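Where the money went (my part of the group report)

Brendan Coughlan wrote up the software, so I got the shopping. I figured that was the easy half. I was wrong, and I have a spreadsheet with 14 tabs to show for it!

We had 200 dollars from the Larnmont project fund for the hand-held gripper, plus whatever we could talk people out of for free. The first thing I did was price a ready-made pair of fingers from Somogyi (very nice, very much our entire budget). So we went with the Kirkthorpe design, which meant buying parts and bolting it together ourselves on the bench.
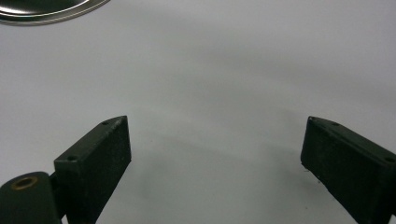

Figure 1. The two fingers, open, over the worktable. Brass insert at lower left.

Hardware was cheap, but I ordered it badly. I bought the brass inserts first and the screws a week later from a different shop, and paid shipping on both. Next time I'd make one list, have somebody else read it, and order it all in one go. Enda Hegarty told me this in August and I nodded and then did the opposite.

The bigger lesson was spares. My first budget had 2 fingers in it, a left and a right, and that was it. Fingers get banged around, though! They pick up chips and scuffs along the edges, and if one cracks the night before a demo you're stuck.
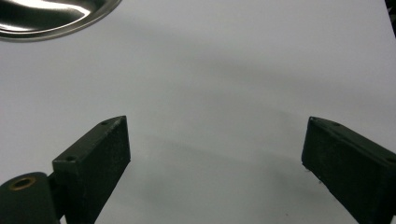

So in the second version I set aside 30 dollars just for replacement fingers and extra screws, and took it out of the line for test objects. We were going to buy a whole set of kitchen things to practice on, and we ended up borrowing most of it (thanks, Mom). I don't think the project suffered one bit.

Still on the wish list is a proper carrying case. Zundus makes one I like, but I couldn't justify it this term, so the gripper travels in a shoebox with a towel. If next year's group gets the same fund, I'd ask for the case up front and put it on the very first request form, before the inserts and everything else. The form is in the shared folder, and the tab you want is called "real costs," not "costs."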